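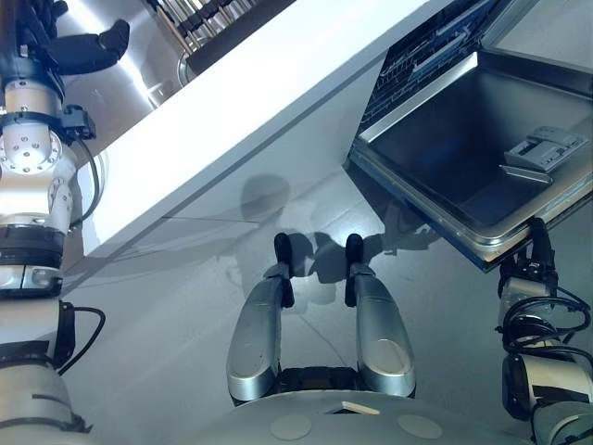
August 10, 2021
By the Trosley project group

Water use in shared student kitchens

Our project began in June, when the residence at Trosley received a water bill that was higher than the year before. The number of students was the same, so we wanted to know which habits in the kitchen use the most water. We chose two houses, Drirnine and Utau, which have the same kind of kitchen and 20 residents each.

We read the kitchen meter of each house every evening for 6 days. We also gave the residents a short paper form, where they could write how they washed up: under a running tap, or with the plug in. The form was voluntary, and in Utau it was filled in much better than in Drirnine. This is a weakness of our work, and we could not repair it later.

During the 6 days Drirnine used 2,751 litres. Utau used more than 900 litres less. We had expected a small difference, so at first we thought the meter was read wrongly. We checked the notebook again and the readings were in order.

From the forms we see that most people in Utau fill the sink once and wash several things together. In Drirnine people usually cook alone and at different hours, and each person washes a single pan and plate under the tap. Several of them wrote that they do not like to use a sink where another person's dishes are standing. We did not think of this reason before we started.

We also tried to measure the rinsing of rice and vegetables, but the results were too different from day to day and we do not present them.

For the second part we put a plastic bowl in each kitchen in Drirnine, bought at the Sultana shop near the bus stop. We asked the residents to use it for washing up when they have only a few things. Some did it gladly - others moved the bowl under the table and it stayed there. The readings of this second part are not complete, as many residents went home for the summer. We would like to repeat it in the autumn with both houses full, and to read the hot water separately.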